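Ticket 368: Label printer drops every second job after sleep
Status: Resolved
Product: Gratel label server, Zetmont thermal printer
Opened by: Cayetano Carretero, Judeletti packing room
Priority: Normal

Problem as reported
The printer in the packing room prints the first label after waking, then skips the next one. The queue shows both jobs as complete. No error light on the printer, no message on the workstation. Started in June after the label server was updated. Restarting the printer clears the fault until it next goes to sleep.

Environment
Zetmont printer on wired network, fixed address. Gratel label server, current release. One workstation, one queue named LENCHO-PACK. Sleep timer on the printer set to 14 minutes. Labels are for mixed snack boxes, single size, one barcode per label.

Log

09:10 Confirmed the fault remotely. Let the printer sleep, sent two test labels. First printed, second did not. Server log shows both jobs sent and closed with no retry.

09:35 Asked the site to swap the network cable and move to another port on the switch. No change.

10:05 Printed the configuration label from the front panel. Firmware is two versions behind. Not updating yet, to avoid changing more than one thing at a time.

10:20 Requested a sample of the stock being packed, to rule out a problem with product records. A bad record can produce a blank job that the server still marks as complete.

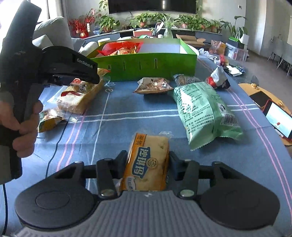 Attachment 1: Packaged snacks on the table, site photo.

10:45 Checked the product records for the mixed box. All have a name, a barcode value and a template assigned. Sent each one to the queue with the printer awake. All printed. Product data ruled out.

11:15 Captured traffic between server and printer. On wake, the printer accepts the first connection, prints, then resets its network interface. The reset takes 2 seconds. The server sends the second job during that window, receives no refusal, and closes the job.

11:30 Compared settings with the backup taken before the server update. "Wait for printer status" was on in the backup and is off now. With it off, the server does not check that the printer is ready between jobs.

11:40 Turned "Wait for printer status" back on and restarted the queue service. Let the printer sleep, then sent 27 labels in one batch. All printed, in order.

13:20 Carretero repeated the test on site after lunch with the normal packing template. No labels missing.

Cause
The server update returned the queue to default settings. The default does not wait for printer status, so a job sent during the interface reset was lost without an error.

Fix
Server console > Queues > LENCHO-PACK > Advanced > Wait for printer status: On. Save, then restart the queue service. The setting does not apply until the service restarts.

Follow-up
Export queue settings before the next server update and compare them afterward. Firmware update on the printer to be handled under a separate ticket. Sleep timer left at its current value.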